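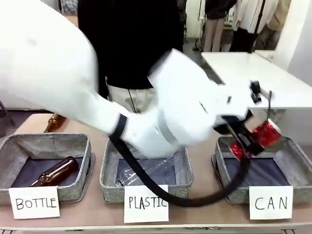 Canned Food Dates: Questions We Keep Getting

14 shares | 6 comments

Is a can bad once the printed date has passed?

Usually no. On most shelf-stable cans the date is the packer's guess at when the flavor starts to slide. I have yet to see a good argument for pouring decent soup down the sink on the morning after.

So I can eat anything, however old?

I didn't say that. High-acid food like tomatoes and pineapple goes downhill in a year or two. Beans and plain vegetables last a good deal longer. And if a can is bulging, leaking, badly rusted, or sprays when you open it, throw it out without tasting it. A small taste of the wrong can is enough to put you in the hospital.

What about dents?

A shallow dent in the side is fine. A deep one, or any dent on a seam or rim, goes in the trash. I know the discount shelf is tempting.

Do those "freshness" stickers work?

We were sent a sheet of 50 from Skusska, the kind that change color with age. As far as I can tell they measure how long ago you peeled off the backing. A marker does the same job – write the month you bought it on the lid.

Phong Khổng wrote in to say he keeps a pantry app. Is it worth paying for?

He uses Isomus and likes it. I tried it for a month and logged 9 cans before I got bored. If you enjoy typing in chickpeas, go ahead. Putting new cans at the back of the shelf is free.

Is the garage okay for storage?

I wouldn't. Heat shortens the life of the food, and freezing can strain the seams. A hall closet beats a garage in any climate I've lived in.

Should I rinse canned beans?

It gets rid of some of the salt. Sang Doãn says it gets rid of the flavor too, and we've agreed to stop discussing it.

Can I keep leftovers in the open can?

It probably won't hurt you if it's in the fridge, but the food picks up a metal taste, acidic food most of all. Use a jar with a lid and finish it in three or four days.

Are "emergency buckets" a good deal?

Read the serving size first. Many of those meals are mostly rice and sugary drink mix, and the price per calorie is hard to defend. Ordinary cans you already like will do, plus a manual opener. Check that the opener works before October storms, please.

878 views | Share | Leave a comment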